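How families in Jalero remember the fighting: student project report

Thảo Tôn and Vinh Đặng
Supervisor: Akinyi Biwott
July 30, 2023

1. Background

Jalero is a district on the border, and for two years it was divided between the army and a local armed group. Many families had sons on both sides. When a fighter died, the village had to decide if there would be a public funeral or a quiet one. Our project asks how people speak of these deaths now, after the ceasefire.

We read 200 reports from the newspaper Kumard and we talked with families in two villages, Hernik and Godoy. 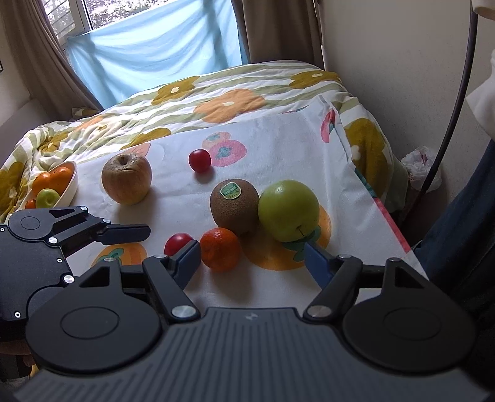
2. Method

The interviews were held in homes. Kiều Thái translated and Thịnh Lã made the transcripts. We did not ask which side a relative had fought for, but most people told us in the first minutes. All names of the families are removed. The transcripts have 2671 lines, and we marked every line where a funeral is mentioned.

3. What we found

In Hernik, which has 800 inhabitants, the public funerals were described with pride, also by persons who did not support the armed group. They remembered the flags and who came from the capital. In Godoy the people spoke more of fear. One mother told us that she buried her son early in the morning and invited only his cousins.

The newspaper reports are different from both. They give the name of the fighter and the place of death, and they seldom mention the family.
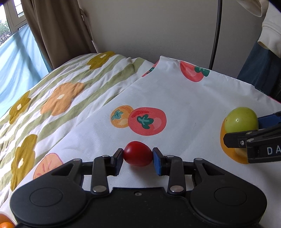
A cherry tomato between two blue fingertip pads, over the tomato-print tablecloth.

4. Limits

We spoke mostly with older people. The young men of Godoy work in other districts and we could not meet them in July. Also, Kumard was closed for some weeks during the fighting, so there are deaths for which we have only the word of the family.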